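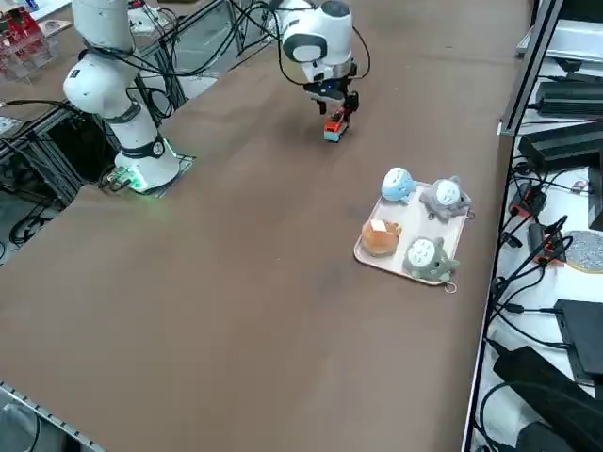
A two-arm workstation of the Prumholm Manipulation Project, with a toy vehicle held in the gripper and four plush toys on a tray.

The Prumholm Manipulation Project is a student robotics project based at the Prumholm campus of Jandilley Technical College. It is run as an elective for second- and third-year students in the mechatronics program and concerns the handling of household objects by robot arms under human demonstration. The project is commonly abbreviated to PMP in college documents, although students generally refer to it as "the Bench".

History

The project grew out of a practical unit in pick-and-place programming taught by Orvokki Kauppinen. The original unit used machined aluminium blocks, and each exercise was assessed on cycle time alone. Kauppinen and a colleague, Tiina Kiiskinen, rewrote the unit after its third intake, replacing the blocks with soft and irregular items and adding a written component on failure analysis. The first group to enrol under the revised format had seven members. Enrolment was later capped at 30.

Responsibility for the project passed to Morenike Bassey when Kauppinen moved to the college's postgraduate centre. Bassey introduced the current arrangement of paired teams, in which one team records demonstrations of a task and a second team trains and evaluates a controller from those recordings without having watched them being made.

Organization

Students work in teams of three or four. Each team is allotted bench time in two-hour blocks and keeps a paper logbook, which is collected in March and marked separately from the software. Roles within a team (operator, logger and safety observer) rotate at every block. The safety observer may not handle objects or touch the keyboard while an arm is enabled.

Software is kept in a shared repository named Fasow, first written by a student, Venla Laitinen, as a replacement for a set of loosely related scripts. Fasow handles time-stamping, episode labelling and playback. It doesn't plan motion, and teams are expected to supply their own control code or adapt that of an earlier group.

Tasks

The task list is revised each year and currently contains 19 entries, grouped by difficulty. Entry-level tasks involve lifting a single rigid object and setting it down inside a marked region. Intermediate tasks call for placing items on a tray or removing them from it, usually with a mixture of plush and hard toys. Plush items deform between the fingers of a gripper and conceal their own edges, and are treated as a separate category for marking. The advanced group covers handovers between arms and sorting from a spoken instruction.

An episode is discarded if an object leaves the table, if the operator speaks to the observer during motion, or if the label is entered after playback has begun. Discarded episodes are still listed in the logbook.

Ogunleye Round

The teaching year closes with an internal competition, the Ogunleye Round. Each team attempts three tasks drawn by lot, with one restart permitted – a second restart forfeits the task. Scores combine completion, placement accuracy and the quality of the written failure report, to a maximum of 29 points. Sirkka Aaltonen has served as chief judge since the scoring was standardized.

See also

Jandilley Technical College
Learning from demonstration
Pick-and-place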